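Notes and files from the open day, October 2019. Small release, big fun to put together!

## What's in this folder

Everything we showed on the drum table during the open day at the Grundiria lab, plus the recordings that came out of it. There are 274 short recordings in total. Of those, 101 were made while visitors were in the room, and the rest come from the rehearsals we ran in February, when the task was still called `tap_test` and the stick kept slipping. The old name survives in a few log headers. Please ignore it.

```
openday/
 sessions/ one folder per recording
 visitor_notes/ plain text, typed up from the comment cards
 playback/ scripts for replaying a session
 CHANGES.md
```

Each session folder holds joint positions, gripper state, force readings from the wrist, the camera video, and a one-line text file with the instruction we gave, such as "hit the drum once, softly" or "two hits, short pause."

## The demonstration

The idea was simple. A six-axis arm holds an ordinary wooden drumstick in its gripper and plays a toy drum, and visitors get to pick what it plays. We had planned a much more serious program (sorting parts, a peg going into a hole), and those tasks are in the other Grundiria folders if you want them. But the drum is the one people crossed the room for, and we ended up running it for most of the afternoon.

What makes it a good task is how much is packed into such a small motion. The stick sits in the fingers at an angle, so the tip is a long way from the wrist and any small error up there gets bigger by the time it reaches the drumhead. Come down too slowly and you press. Come down too fast and the drum walks across the table — it isn't fastened to anything. The force sensor between the wrist and the gripper picks up the contact, and the numbers are lovely to look at once you plot them.

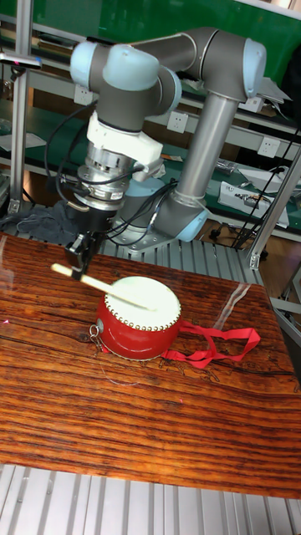 Fendo wrote on a comment card that the soft hits impressed them far more than the loud ones, and asked whether the arm was listening to the drum or only feeling it. Only feeling it, for now! There is no microphone signal in any of these sessions. The video files have no sound track either, and we're a bit sorry about that.

## How a session runs

1. The arm starts from the rest pose with the stick already in the gripper.
2. The operator reads the instruction aloud and starts logging.
3. The arm is guided through the motion, or plays it back, depending on the `mode` field.
4. Logging stops when the arm is clear of the drum again.

`mode` is either `guided` or `replay`. A handful of early sessions have it empty. Treat those as guided.

The drum gets moved between sessions on purpose. We wanted variety, and visitors were delighted to be allowed to put it somewhere awkward. If you train on this, don't assume a fixed drum position, and look at the first video image of each session to find out where it is. The strap on the drum moves around as well and can end up anywhere on the table.
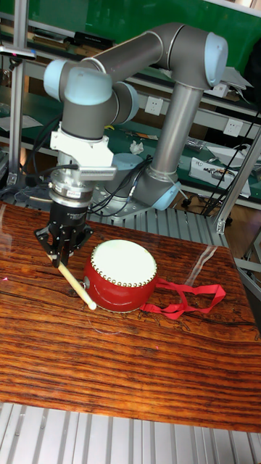 Playback uses the Grirnance scripts, copied into `playback/` so that you don't need a separate install. Run them like this:

```
python playback/show.py sessions/<id>
```

Add `--forces` to get the force plot under the video. On slow laptops the two drift apart after a while; pausing once brings them back together.

## Known problems

- 7 sessions end early. They are listed in `CHANGES.md` and we left them in, as they may be useful to somebody.
- In 5 sessions the force readings were not zeroed before the start. Subtract the first value yourself.
- Gripper state is logged as a width, and the stick is thin, so "closed" and "holding" look very much alike.
- Instruction files from the Ďurica visit group are in mixed spelling. We kept what people wrote.

## Using it

Use it for teaching, for your own experiments, or just to watch a robot play a toy drum. If you run an open day yourself, we warmly recommend stealing the whole setup — it takes very little table space and the kids in the front row will give you better instructions than any we came up with. One asked for "the sound of a horse that is late." It's in there, under `sessions/`, guided mode, and the rhythm is pretty good.

Corrections are welcome, especially for the typed-up comment cards. Some of the handwriting beat us.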